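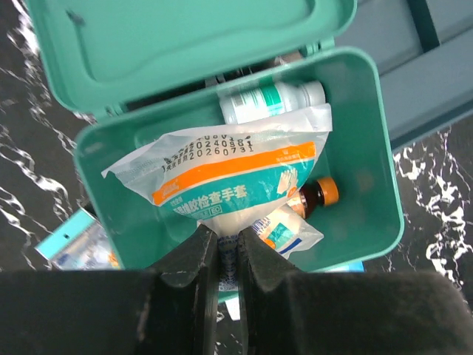 6. Choosing and Setting Up a Chore

6.1 Before you start

Read this section before you assign any household or shop chore to your Gullero arm. It covers small sorting and put-away jobs at a fixed work surface. For floor work and carts, see Section 9.

Many new owners ask whether the arm can take over a chore completely. For most chores the answer today is no. The arm can do part of the job, and a person does the rest. Repacking a box of household supplies is a good case to keep in mind. Picking up a stiff packet that stands on its edge is well within reach. Pulling the same packet out from under a soft plastic bag often fails, and closing the lid over a full box fails more often than that.

In October, Rernstead ran the repacking chore on 52 supply boxes with the factory settings. The arm finished 39 without help. Your own results will depend on your items, your lighting and how the box is placed.

6.2 What the arm can do now

Works well:
Stiff cartons and packets with a clear edge
Small bottles lying on their side, cap closed
Rings, caps and spacers that stand clear of the surface
Opening a hinged lid that is already unlatched

Works with a person nearby:
Soft bags and pouches
Items that overlap
Glossy or clear wrapping under a bright lamp
Closing a lid on a full box

Do not assign:
Open liquids
Blades, needles or broken glass
Anything a person may need in a hurry while the arm is running
Checking expiration dates. The arm does not decide whether an item is safe to keep.

CAUTION: If you use the arm to tidy a first aid kit, keep a second, complete kit where people can reach it. A person must check the tidied kit before it goes back into use.

6.3 Setting up the work surface

1. Turn the arm off at the base switch and wait for the status light to go out.

2. Clear the surface of anything that isn't part of the chore. Check under the box as well. Flat packets slide under there and the box will rock when the gripper pushes down.

3. Set the box down with the hinge side away from the arm. Open the lid all the way.

4. Press lightly on each corner of the box. If it moves, put the thin rubber mat (part 2 in the accessory bag) under it.

5. Move lamps so they don't shine straight down on plastic wrapping. On polished stone or glass, turn off any lamp that leaves a bright spot near the box.

6. Turn the arm on and open the Collex app. Select Chores, then New, then Surface Check.

7. Stay out of the marked area until the app shows Surface OK. If it shows Pattern Warning, go to 6.6.

6.4 Teaching a pick

You need to show the arm each kind of item. Start with the easiest one.

1. In Collex, select Teach Pick and type a name for the item. Use a plain name you'll recognize later. "Gauze" is better than "item4".

2. Hold the wrist by the two side grips and move it until the fingers are on either side of the item. Keep your own fingers off the gripper.

3. Tap Close Slow. Stop when both fingertips touch. The item should not tilt or bend.

4. Tap Lift Test. The arm raises the item a short way and holds it.

5. If the item drops, lower the grip point and repeat from step 2. If it creases, reduce the force by one step.

6. Tap Save. Teach the same item again in another position before you go on to the next one.

NOTE: Thin packets should be pinched by the edge. Grabbing them across the printed face usually wrinkles them and the camera then loses track of the shape.

6.5 Small round parts

Rings, caps and washers need a different grip from packets. The fingertips must meet the part at the same height on both sides or it will roll out. Select Round Part in the Teach Pick screen, and set the speed to Low.

Bring the fingers in from the side with the most room. Where the part sits close under a larger object, leave a gap above the fingertips so the wrist can back out the way it came. Don't use the automatic exit path here.
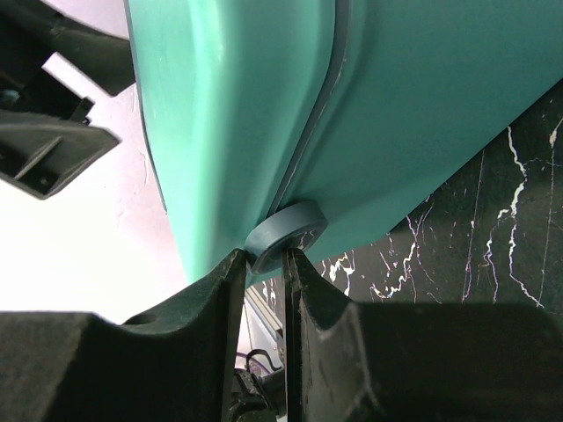

Figure 6-2. Fingertips on either side of a small gray ring, close under a larger part.

CAUTION: Keep cables out of the space below the gripper when teaching round parts. Check this by eye. The app does not detect cables.

6.6 If something goes wrong

Pattern Warning on the surface check
Strong veins or stripes in stone can look like item edges to the camera. Run the check again with the room lights on. If the warning stays, lay a plain matte cloth under the work area and tape down the corners.

The arm picks two items at once
Space the items out by hand and restart. If it keeps happening, teach the upper item again with the grip point higher.

The arm stops over a bag and does not move
It can't find an edge. Press Pause, take the bag out yourself and press Resume. Put the bag back in when the run ends.

The grip slips on items it used to hold
Look for dust on the fingertips. Wipe them with a dry cloth. Replace the tips after 2,000 picks. The count is under Settings, Wear. Use Ejigu tips only; other tips change the closing distance and you'll have to teach every item again.

6.7 Leaving the arm to work

Don't leave a new chore running alone. Watch it through several complete runs first and write down where you had to step in. If it's always the same item, take that item out of the chore and do it by hand.

Send questions about this section to Dynwen Gape, Owner Guides, through the Help page in Collex. Include the chore name and the app version.

Continue to Section 7, Schedules and Quiet Hours.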